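Tovden workshop tips: laundry line edition

Turn the planner's speed cap down to 10 percent before you touch anything cloth. Thin white fabric on a light board fools the segmenter, so put something dark behind the line - wood grain works, plain works better.

Log gripper width at 100 Hz. Raise it to 500 and you'll own a very detailed record of a napkin.

Sweep crumbs off the floor before recalibrating depth. I say this every May, mostly to myself.

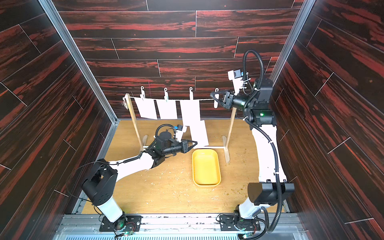 Vachon writes that a dark backdrop did nothing for him until he locked the exposure, and would I please put that first.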